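Category: Working practice > Hand-held collection
Reading time: 2 minutes

Subject: Re: [practice] Draft rules for the recording area, version 2
From: Idris Hughes
Date: April 22, 2022

Dear all,

I thank Océane for her comments on the draft. I answer them one by one, and I ask you to excuse my English where it is heavy.

Océane Marchand wrote:
> Point 4 says "the floor must be clear". Clear of what? At Trikier we
> record in furnished rooms and we want the furniture to stay. If the
> rule means a bare floor, we cannot sign it. Also, point 7 on the
> markers is too short. Please say who checks them, and when.

On point 4, I agree that the sentence was badly written. The purpose was never to have a bare room. What we want is a free walking area between the person and the object, and enough width to turn with both arms extended. Bags, cables and helmets should be kept outside this area. I propose these words:

"4. The operator's walking area shall be free of loose objects and cables. Its width shall be at least 900 mm. Furniture may remain in the room."

Maxence had asked for 685 mm, but this is too narrow when a person holds one gripper in each hand and looks mostly at the object.

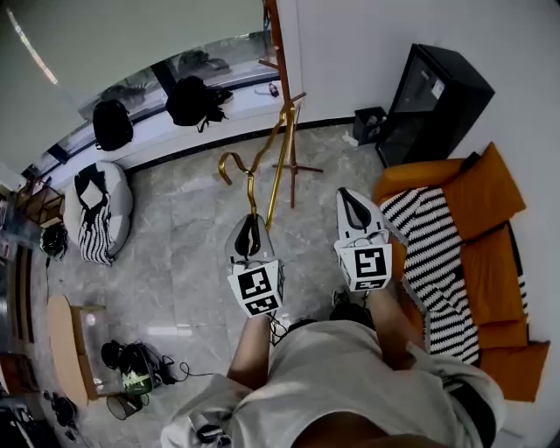
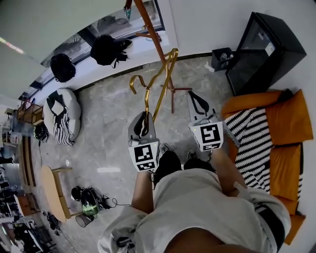
Coat rack task, with both grippers in hand.

Tall and light objects need their own rule, in my opinion. A stand or a rack can fall when it is pulled from the top, and the person has no free hand to catch it. So I would add:

"5. Before the first recording with a free-standing object, a second person shall test that it does not tip under a light pull. If it tips, the base shall be weighted."

Sylvie Gill prefers "fixed" to "weighted". I do not insist on either word.

On point 7, the person who holds the grippers should check the markers, before each session and again after any fall or knock. All faces of the cube must be clean, flat and without scratches. A marker with a lifted corner is replaced, it is not glued back. At Grodadine we lost 480 recordings in November for exactly this reason, and the corner was lifted by less than a fingernail.

There remains point 6, the rest pause. The draft says "regular pauses", and I find this too weak. Could those of you who have used the grippers for a full morning write to me what you consider reasonable? Océane Després has already answered, the other sites have not.

If there is no objection to points 4 and 5, I will put them in version 3 and send it to the Yu group for reading.

With kind regards,
Idris Hughes
Grodadine

Contact the list owner | Copyright of each message remains with its author | Back to top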